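Search this site Search Go

Home Food Home & Garden Family Travel Back Issues

The Long Way Round the Kitchen Table
19 April 2020
By the Home & Garden desk

My grandmother's kitchen in Usthorpe had one cupboard for pans, and the door of it was held shut with a loop of string. If you lifted the string too fast, the whole lot came out onto your feet. I think of that cupboard more than I'd like to, because for most of this past winter my own was no better. I had a proper latch, but behind the latch it was the same heap, with the big pan I use every night at the bottom and a fish kettle I have used once sitting proudly on top.

So in February I did what I had been promising to do since we moved in. I carried every single thing out of the kitchen cupboards and put it on the dining table, and I didn't let myself put anything back until I had thought about it. It took a good deal longer than an afternoon. We ate on our laps for most of a week, and I can't say the household was gracious about it, but I'd do it again tomorrow.

The table is the first thing to talk about, really. You need a big surface for this job and you need to be willing to lose it for a while. A kitchen counter won't do, as you'll be wanting that for the kettle and the toast, and the floor is hard on the knees (and on anybody coming through in socks). If you have a nice table, put something down under the metal. I used old bath towels, a bread board and a place mat or two, and even so I found myself lifting things like a museum porter. Pans have rough spots on their bottoms that you don't know about until you slide one across a good finish and hear it.

Start with the pans, then. They're the bulk of it, and once they're sorted the rest feels possible. I owned 18, counting the little one for melting butter, and I cook for four people. Put them all out where you can see them and be honest about which ones you reach for. Mine were easy to tell apart once they were side by side – the ones I love are scuffed and a bit dark, and the ones I was given are bright as the day they were unwrapped.

Lids are harder. A lid always seems as if it must belong to something, and you hate to part with it in case the something turns up. I tried each one on each pan, which sounds tedious and was, a bit, though there was a certain pleasure when one dropped home with that soft clank. I had three left over at the end that fit nothing at all. One of them, I'm fairly sure, came from my aunt's old Miettinen stockpot, and the stockpot went to a church sale years ago. I held on to that lid for two more days and then I let it go. A second lid turned out to be a perfect fit for my biggest mixing bowl, and I've been proving bread dough under it ever since!

Now for the stacking, where people have strong opinions. My neighbor swears by hanging everything from a rail, and in her kitchen it looks wonderful, but she has high ceilings and a far better eye than I do. I nest mine, largest at the bottom, with a folded dish towel between any two that might scratch each other. Paper plates work too, and so do squares cut from an old felt blanket. I keep the lids standing on edge in a rack beside them. The rack is a plain wire Hudora one I found at the hardware store for 20 dollars, and I grumbled at the price and have been glad of it every day.

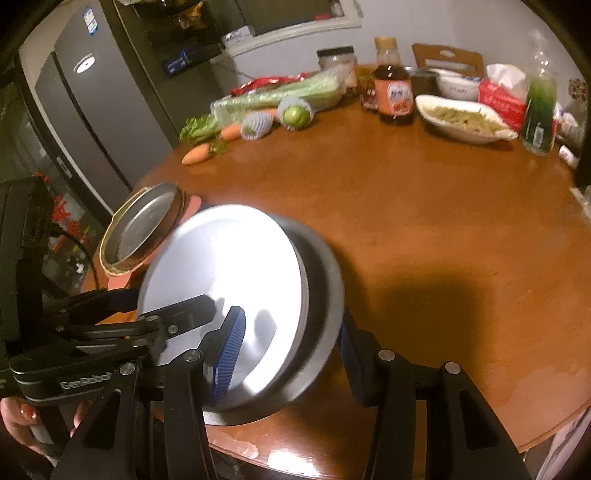

Don't nest more than three deep, though. Past that, you'll stop bothering to lift the top ones off and you'll start cooking everything in whichever pan is nearest, and then you're back where my grandmother was, with the string.

Once the cookware had its place I moved on to the food, and I'd urge you to do it in the same go if you have any strength left. It seems a shame to have everything out and not look at the backs of the shelves. I found a tin of chestnuts I had been hunting for since two Christmases ago, and so much dried pasta that we ate very well for a while on odds and ends of different shapes. I wiped the shelves down with warm water and a splash of vinegar, left the doors open overnight to dry, and put the food back with the things we eat most at the height of my hand.

Fruit and vegetables had never had a proper home in our kitchen. They came in from the store in their bags and sat wherever they landed. Now they get a low shelf by the back door, where it's cool, with the onions well away from the potatoes. It's a small change and I throw out far less than I did.

As for what to do with the things you don't keep, I'd say move them along quickly. Mine sat in a box in the hall for a week, and every time I walked past I took something out again. In the end a young couple down the road who were setting up their first place took the lot, fish kettle included. The little Birarell egg poacher went back and forth between the box and the drawer more times than I care to admit, and it's in the drawer as I write.

There's a good deal of talk just now about new kitchens, and I like looking at the catalogs as well as anyone. But you could spend 3,000 dollars on cabinets and still have a heap behind every door. My whole week came to the price of one rack and a bottle of vinegar, and when I open the cupboard now the pan I want is at the front, with its own lid next to it. I still open the door slowly, mind you. I expect I always will.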